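Cell rules gallery, Tullelberg workshop

Put together by Tudur Owen, July. Quick one because I keep getting the same emails. These are the house rules for the arm and belt cell at Tullelberg, with some pictures to go with them. Full rule sheet is on the wall by the door, this is the short version. If the two disagree go with the wall.

Applies to everyone who works in the cell. Kokine people, the Angelovski crew, visitors from Puvov, me.

Belt rules first, since thats where most of the write-ups come from. Belt is stopped and locked before any hand goes on it. Stopped means key out, key in your pocket. Pausing from the screen does not count and never has. One person loads, one person holds the key, and if you're alone you do both and you say so in the log.

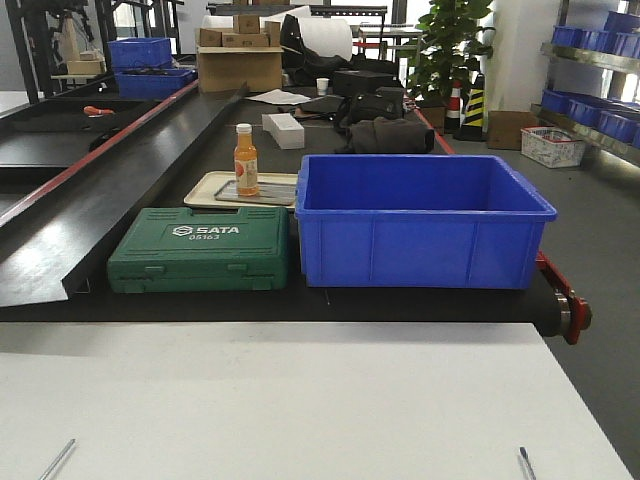 Belt side, green SATA case and blue bin up at the front end.

Loads near the end of the belt get checked before every restart. Bins especially. Walk round and look at the roller end with your own eyes, don't trust the screen view. Anything sticking out past the belt gets pushed back in before the key goes in.

Drinks: rule sheet says sealed bottles only, and only as a test item. Cap checked by hand each time. If it leaks, stop, wipe, log it, then carry on. Your own coffee stays on the bench by the door.

Walkway on the rack side stays clear for 80 cm. Measure it if you're not sure, tape measure is on a hook by the sink.

Speeds. With the gate open the arm is limited to 200 mm per second, no exceptions, no "just this once." Gate closed you can go up to whatever the job sheet says. New job sheets start slow and get signed before they go up. I have 106 job sheets in the binder and a good chunk of them have no signature, so if yours is in there come sign it please.

Tools in the gripper are the next thing. Long tools, anything with a shaft, treat it like a knife whether it's sharp or not. Nobody inside the gate when the arm is carrying one. 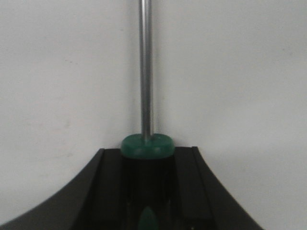
Handle grip only. Never grip on the shaft, it slips and then you've got a tool flying across the cell. Slow tug test by hand with the arm in hold, then step out, then shut the gate. In that order. I've seen it done in the other order and had a word.

When the job's done the tool goes back in its case or its slot. Don't leave it held overnight. Power drops, grip drops, and the morning shift finds it on the floor. Same goes for parts.

Gripper checks, start of every shift: pads wiped, no cracks, fingers open and close all the way. Takes two minutes. Write the cycle count down while you're there. Pads get swapped at 1,480 cycles even if they look fine, they always look fine. Spares are in the drawer marked Puvov, don't ask me why.
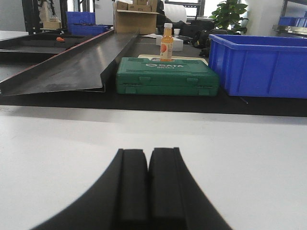

Approach height is the other one that gets skipped. Set it off the tallest thing in the work area, and re-set it when someone stacks something on top of something else. Old height plus new stack equals a crash and a form for me to fill out.

Empty fingers before homing. Always. And call out "moving" loud enough for the far end of the room to hear, even if you think you're alone in there.

E-stop test is at 7:30 every morning, both buttons, initials in the log. If a button feels sticky the cell is down until I've looked at it.

More pictures when I get a minute, still need to sort the ones for the gate and the charging corner. Corrections to Tudur, or leave a note in the binder.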